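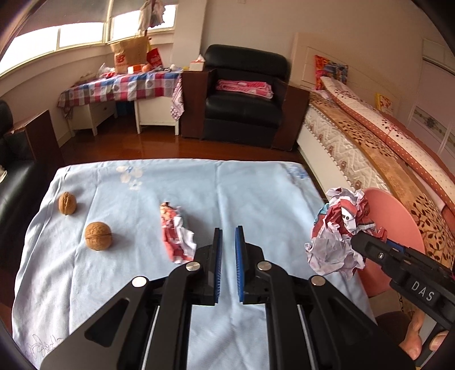
Home » Table Linens » Tablecloths » Planden Tablecloth, Pale Blue Floral

Planden Tablecloth in Pale Blue
By Plesberg

We have sold tablecloths for a good many years now, and the Planden is the one we keep taking home ourselves. It's a soft, pale blue with flowers printed on it here and there, some with white and pale beige petals around a blue center, others in blue, and a few that are only a thin outline, so faint you may not spot them until you have sat down with your coffee. The flowers are spaced well apart, which leaves plenty of plain blue for your dishes, your bread basket or a bowl of walnuts to sit on.

Huiling Cao drew the pattern for us one March, when she was staying with her aunt and had very little to do in the afternoons but look at the garden. She sent us far more flowers than we could ever print on one cloth! We picked our favorites, argued over them for longer than we should have, and then let her have the final say.

The fabric
Planden is a midweight cotton, woven for us at the Tian mill and washed once before it is cut and hemmed. It has a bit of body to it, so it hangs nicely over the side of the table, but it isn't stiff, and it gets softer the more you use it. The color is the same quiet blue in morning light as it is under a lamp — we checked this in every kitchen we could get ourselves invited to.

About the creases
Your cloth will come to you folded, and the fold lines will show when you first open it up. You'll probably have one long crease running down the middle and a few shorter ones, plus some ripples where the cloth hangs over the edge. A warm iron on the back while the fabric is still a little damp takes care of them. If you are not an ironing household (plenty of us here aren't), spread it out the night before, mist it with water and smooth it with the flat of your hand. It will relax quite a bit by breakfast.

Washing
Machine wash warm with similar colors. Tumble dry low, or hang it over a line if you have one. Skip the bleach, please, as it's hard on the blue. Walnut shells and husks can leave a brown mark on any cotton, so shake the cloth out after a nut-cracking evening and rinse any spots in cold water before they go through the wash. Candle wax should be left to harden and then lifted off with the back of a spoon.

What customers tell us
"I bought this for my mother's table and ended up ordering a second one for mine. It looks cheerful without shouting at the plates." — Hiba Tannous

"Lovely cloth. The outlined flowers are very pale, paler than I expected, but I've grown fond of them. Wish it came in a round." — Jianguo Yao

A round one is on our list, Jianguo. We are still working out how to place the flowers so they don't all end up under the rim.

Goes well with
The Ganau napkins, sold in pairs, which are plain and a shade darker than the cloth.

Ordering
We sewed 700 cloths in this run, and the next batch ships on 11th May. Orders usually leave our workroom within two days. If you'd like to feel the fabric first, write to Meifang Luo at the shop and she'll mail you a swatch free of charge. Unwashed cloths can be returned within 25 days.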